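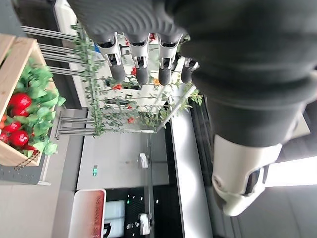
Bridbridge Indoor Growing Display
Notes of the June set-up meeting, held at 2 pm in the side office

1. Notes of the last meeting
Agreed with one change: the trellis was supplied by Wieczorek, not Dinovmont.

2. Crate and fruit
The wooden crate stays at the end by the chrome rack. It was asked whether the artificial leaves should be swapped for straw. Agreed to keep the leaves, as the red fruit shows up well against the green. No more than four fruits in the crate. Spares to go back in the store cupboard.

3. Trellis
The climbing plant is to be spread more evenly along the wires. Ties to be checked before each open afternoon. The white panel behind it needs a wipe down with a damp cloth.

4. Rack
Zustness have offered a second chrome rack on loan. Declined for now, as it would narrow the walkway. To be looked at again in the autumn.

5. Doorway and exit
The exit sign must stay in clear view. Nothing to be stored in or near the doorway, including empty boxes. The sign board stays where it is.

6. Visits
14 places per group, 2 groups each afternoon. Dinovmont have asked for an extra group and will be offered a morning instead.

7. Any other business
The key to the store cupboard is missing. A new one is to be cut.

Meeting closed at 4 pm.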